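Ticket: Parts station, storage and bin purchase for next budget
Site: Allham
Requested by: Luneck line planning
Status: Open, waiting on quote

Issue
Planning needs a final equipment list for the second humanoid station before the June budget closes. The first draft priced the robot and left out shelving, bins and spare hand parts.

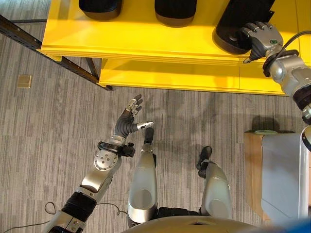 Log
09:10 Draft list opened. Shelving was entered at 300 per unit with no delivery. Asked Poulain for a price that includes delivery and assembly.

09:45 Poulain replied. Delivery is extra and assembly is quoted by site. Changed the shelving line to "pending".

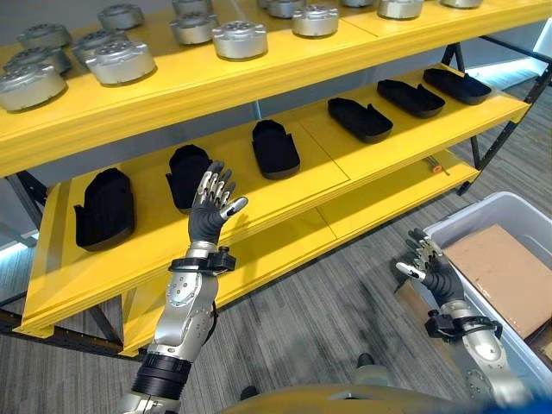 10:30 Spare hand parts added as a separate line, 3,000 for the year. Holto will not hold this price past the end of June. Please do not merge it with the service contract again, as the two come out of different accounts.

11:15 Bins. The draft had 70 of them, copied from the warehouse order. Removed. Station lead to confirm the number needed and the inside dimensions. 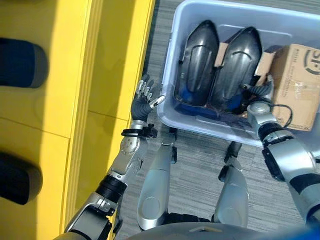

Bin on the floor next to the yellow unit, black shells and a taped carton

13:20 Question from finance: can the second station share the shelving at the first? Answered no. Both stations are planned for the same shift.

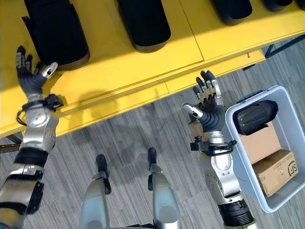 14:05 Added 1,000 for floor work and cable covers. This is a placeholder until facilities has measured the area.

Next steps
Poulain to send the full shelving quote.
Station lead to confirm bins.
Planning to reissue the list to Holto and finance once both are in.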